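How Does a Robot Learn to Tidy Up?

Think back to when you learned to tie your shoes. Somebody probably showed you once, and you nodded, and then you tried it yourself and ended up with a big lumpy knot. So they showed you again. And again! After a while your fingers seemed to know what to do all on their own, and now you can tie your shoes while talking about dinosaurs.

Robots can learn in a way that is a little bit like that. A robot has no memory of being small and no grandma to sit beside it on the stairs, so people have to give it examples to learn from -- lots and lots of them.

At a workshop in Stastham there is a project called Plenero, where the job is teaching a robot to put things away in baskets. You might think a person would just type in "put the sock in the green basket" and go off to lunch. But a robot doesn't know what a sock looks like when it is squashed, or how far away the basket is, or how hard to squeeze. Writing down a rule for every single sock in the world would take forever (and then somebody would buy new socks).

So the people at Plenero guide the robot's hand through the job from start to finish, and a small camera near the hand records everything on the way. One trip through the job is called an example. Some call it a demonstration, which is a longer word for the same thing. 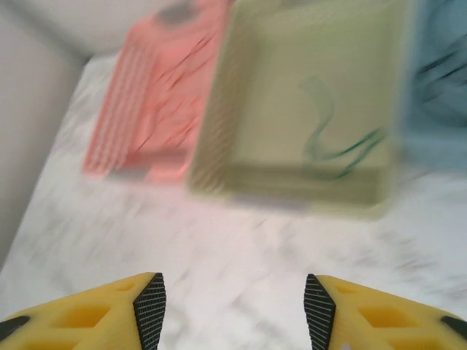 The robot's two yellow fingers, with pink, green and blue baskets beyond them. The baskets look blurry, but the fingers are much sharper.

Have you ever looked out of a car window and seen the fence posts turn into one long smear? Cameras have that trouble too. When a camera moves quickly while it is taking a picture, the things it is rushing past get smudged. Something that moves along with the camera can stay nice and clear, just like the window frame of the car.

A blurry picture can still be useful. The robot will see plenty of blur when it works by itself, so it helps to have met some before!

Now, how many examples does a robot need? On the first day the team made 10, and the robot was hopeless. With 100 it did a bit better, though it still liked to drop things beside the basket. By June the team had 991 examples, and out of those they kept 94 in a separate pile for checking. The learning program, which is named Cui, never gets to practice on that pile. It's like saving a few spelling words for a surprise test.

The examples can't all be the same, either. If the green basket were always in the middle, the robot might learn "go to the middle" and forget about green altogether. That's why the baskets get swapped and scooted between turns.

Try it at home: Set out three bowls and ask a friend to close their eyes. Gently guide their hand to pick up a spoon and put it in one bowl. Do it five times, then move the bowls and let them try alone, eyes still closed. What did they learn? What did they miss? Then trade places, and don't forget to put the spoon back in the drawer.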